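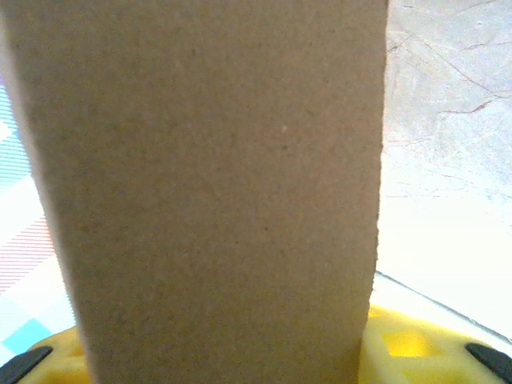
똑바로 세워 둔 연갈색 골판지 한 장.

아나티 샤발랄라(Anathi Shabalala) 씨를 만나러 간 건 12월 27일이었어요. 연휴라 발포트(Valport) 시내 카페는 죄다 닫았고, 결국 그분 작업실 부엌에서 루이보스차를 마시며 얘기했답니다(비스킷은 제가 거의 다 먹었어요).

샤발랄라 씨는 혼자서 보드게임을 만드는 분이에요. 첫 작품 '마틀랄라'는 산골 마을 세 곳이 물길을 나눠 쓰는 게임인데, 초판 900부가 다 나갔죠. 비결이 뭐냐고 물었더니 손사래부터 치시더라고요.

"비결은 무슨요. 규칙서를 열한 번 다시 썼어요. 처음엔 제 동생도 못 읽었다니까요. 물을 언제 흘려보내는지 그 한 줄 때문에 저녁마다 싸웠어요."

원래는 플렌사이드의 지도 회사에 다니셨대요. 등고선 그리던 사람이 왜 게임을 만들게 됐을까 궁금했는데, 대답이 의외로 싱거웠어요. "퇴근하고 할 게 없었어요. 텔레비전도 고장 났고요." 그 겨울에 카드 164장을 손으로 그렸다고 해요. 저라면 스무 장쯤에서 새 텔레비전을 샀을 텐데!

시제품 얘기가 나오자 말이 갑자기 빨라지셨어요. "예쁘게 만들면 못 버려요. 처음부터 물감 칠하고 코팅하고 그러면 아까워서 규칙을 못 고쳐요. 저는 연필로 쓰고, 틀리면 그 위에 또 쓰고, 더 쓸 자리가 없으면 그때 새로 만들어요."

돈 얘기도 살짝 여쭤봤어요. 동네 게임 가게 '니키스'에서 예약을 받아 준 덕분에 인쇄비는 건졌지만, 배송비 계산을 잘못해서 한동안 밤잠을 설쳤다고요. "무게를 상자 빼고 쟀어요. 알맹이만요. 우체국 창구에서 저울 숫자 보고 그냥 웃었어요. 울 수는 없잖아요."

다음 작품은 등대지기들이 나오는 협력 게임이랍니다. 살짝 해 봤는데 저는 두 번 다 배를 침몰시켰어요. 샤발랄라 씨는 옆에서 한마디도 안 거들고 수첩에 뭘 계속 적으시더군요. 뭘 쓰셨냐고 물었더니 이러시는 거예요.

"안개 카드 읽고 표정이 이상해지셨길래요. 그 문장, 오늘 밤에 고치려고요."

완성은 언제쯤일까요? 출시일은 아직 안 정했고, 내년 12월 전에는 내고 싶다고 하셨어요. 시험 플레이는 니키스 안쪽 테이블에서 계속한다니까 관심 있는 분은 가게에 전화해 보세요. 저도 또 가기로 했어요. 이번엔 비스킷을 사 들고요.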